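Cell 3, Nondmont site - monthly inspection, arm and gripper station
Inspector: Severyn Polishchuk
Second check: Miroslava Koval
Month: February
Procedure: Hladun handling rules, section 3
Hour meter at start: 1,407

Marking: **OK** = meets the rule. **OBS** = meets the rule, comment recorded. **NC** = does not meet the rule, action required before automatic mode.

## A. Before power-up

- [x] **A1. Lockout applied and tagged - OK**
- [x] **A2. Floor marking complete on all sides - OBS.** Yellow tape lifting at the corner next to the Irby cabinet. Still readable. Replace at next stop.
- [x] **A3. Emergency stops, pendant and post - OK.** Both tested from hold and from slow jog. Reset required at the panel in each case.
- [ ] **A4. Gate interlock - NC.** Gate opens and the arm stops, but the panel message clears without a reset. Same fault was written up last month against the Graler relay. See action 1.
- [x] **A5. Cable dress, base to wrist - OBS.** One tie missing between joints four and five. Replaced during inspection. The slack loop at the wrist is longer than the drawing shows but does not reach the fingers at any pose in the program.

## B. Gripper and wrist

- [x] **B1. Finger screws at torque, witness marks aligned - OK**
- [x] **B2. Finger faces free of cuts, glue and loose material - OBS.** Light dust only. Wiped down after the check.
- [x] **B3. Full open and full close at reduced speed - OK**
- [x] **B4. Grip force within limit for household items - OK.** Gauge read the same on three tries. Record sheet 464 is in the binder.
- [x] **B5. Power loss with item held - OK.** Fingers hold position. Operators are reminded that a held item must be supported by hand before brake release, including soft items.
- [x] **B6. Wrist camera mount tight, lens clean - OK**

## C. Work surface and items

The rule for the table is short: only items named in the task sheet, no stacking unless the task calls for it, and a clear approach for both fingers. Most of the findings written in this section over the past year were for things left behind by the previous shift - pens, tape cores, a cup on one occasion. Koval asked that the surface be checked from the wrist camera as well as by eye, and the sheet now calls for both.

Cloth items get extra attention. A hanging loop or a hem can catch on a fingertip during a low sideways move, and the force limit will not always trip on something that light. The task sheet must state the approach direction for any cloth item, and the approach must be from above. 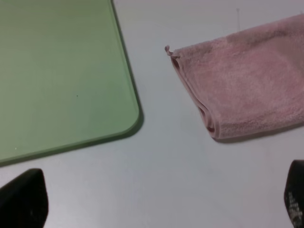
Flat items have the opposite problem. A thin board gives the fingers very little height to work with, and a program that reaches under the edge can press the fingertips into the table. The minimum fingertip height is set in the program header and may not be changed at the pendant.

- [x] **C1. Only task sheet items on the table - OK.** Green board, pink towel.
- [x] **C2. Clear gap between items - OK.** Bare table between board and towel.
- [x] **C3. Table surface smooth, no raised edges; faint thread near towel - OBS**
- [x] **C4. Items clean - OBS.** Small specks on the board. Not a safety matter, but specks that size have been picked up as features by the vision software before. Wipe before the run.
- [x] **C5. Cloth folded, loops and tags noted - OBS.** Loop at the pointed end of the towel, on the side facing the board. The task sheet mentions the towel but not the loop. See action 2.
- [ ] **C6. Minimum fingertip height matches sheet - NC.** Header value and sheet value differ. The header is the safer of the two, so the cell was left as found. See action 3.

## D. Operation

- [x] **D1. Reduced speed for first cycle after any change of items - OK**
- [x] **D2. Operator outside the marking during automatic mode - OK.** Observed for one full batch.
- [x] **D3. Pendant in hand during teaching - OBS.** Pendant was hung on the post between moves. Permitted with the arm in hold. Operator knew the rule.
- [x] **D4. Stop log filled in - OBS.** 1,235 cycles logged since the last inspection. Stops are recorded, but "misc" is used as a cause too often to be useful. Write what was in the gripper and where the arm was.

## Actions

1. Replace Graler relay and retest the gate circuit. Polishchuk. Automatic mode is locked out until signed.
2. Add loop position and approach direction to the towel task sheet. Koval.
3. Correct the height value on the task sheet and reprint. Remove the old copy from the clipboard. Koval.
4. Re-tape floor corner at Irby cabinet. Next stop.

A4 and C6 to be rechecked Monday, before first shift. The remaining items carry over to the next monthly sheet.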